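Hello again from the kitchen end of things! I've been meaning to write about onions since the soup lunch, when Lowri Mathias told me she keeps hers in the fridge (Lowri, no). A dark cupboard with a bit of air is all they want, well away from the potatoes.

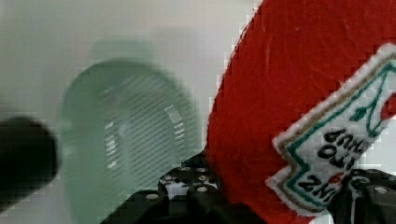
Ketchup, the plush kind.

Mine sat in an open basket all winter and only two went soft. I slice the tired ones thin, cook them in butter on the lowest heat I can get, and freeze them flat in bags. They go into everything – eggs, gravy, cheese toast! 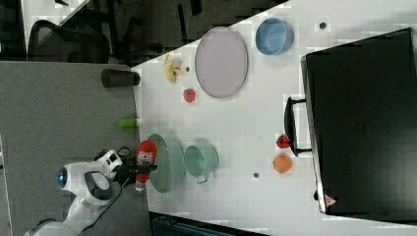
Green saucepan and oval plate, with a red bottle alongside.

Gwawr Powell is after recipes for the March issue, so send her your onion ones, please. She already has seven for leek soup.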